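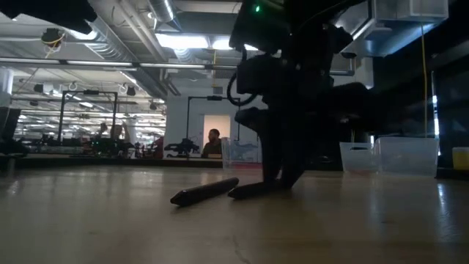 Removing Dry-Erase and Permanent Marker from a Varnished Tabletop

Applies to: clear-coated wood, oil-based or water-based varnish, fully cured
Does not apply to: waxed, oiled or shellac finishes
Last revised 26th August

Marker ink sits on top of a sound varnish film. Removal is a matter of dissolving the ink binder without softening the film underneath. Work from the mildest method to the strongest and stop when the mark is gone.

What you need
Two white cotton cloths
Dish soap and warm water
Rubbing alcohol, 90 percent or weaker
Non-gel white toothpaste
Clurkitex finishing pad, white grade (green grade will scratch)
Paste wax, optional

Test the finish first
Pick a spot on the underside of the top that has the same coating. Put one drop of alcohol on it, wait 2 minutes and wipe. If the spot feels tacky or turns cloudy, the finish is probably shellac or has not cured. Use soap and water only.

Step 1. Soap and water
Wring the cloth until it no longer drips. Wipe along the grain and dry at once. Most dry-erase ink less than a day old comes off at this stage.

Step 2. Overwrite
For permanent marker, trace the line with a fresh dry-erase marker and wipe within a few seconds. The solvent in the new ink lifts the old. Repeat up to three times, using a clean part of the cloth for each pass.

Step 3. Alcohol
Dampen the cloth – do not pour onto the table. Dab the mark, lift, turn the cloth and dab again. Rubbing spreads the pigment, and red is the worst for this. Keep contact under 10 seconds per pass and keep alcohol away from open joints and screw holes.

Step 4. Toothpaste
Use for faint shadows only. Apply a pea-sized amount with a fingertip, rub lightly with the grain, then wipe off with a damp cloth. Expect a slight loss of gloss.

Step 5. Restore the sheen
Go over the dull patch with the white pad, dry, using almost no pressure. Follow with a thin coat of paste wax and buff after it hazes. On Formont 201 varnish, skip the pad and go straight to wax, as the satin version burnishes easily.

If the mark remains
Ink that survives step 4 has reached bare wood through a scratch or a worn area. Cleaning will not reach it. Sand the area back and recoat, or touch up with a matching stain pen and seal with two thin coats. Leave the table unused overnight between coats.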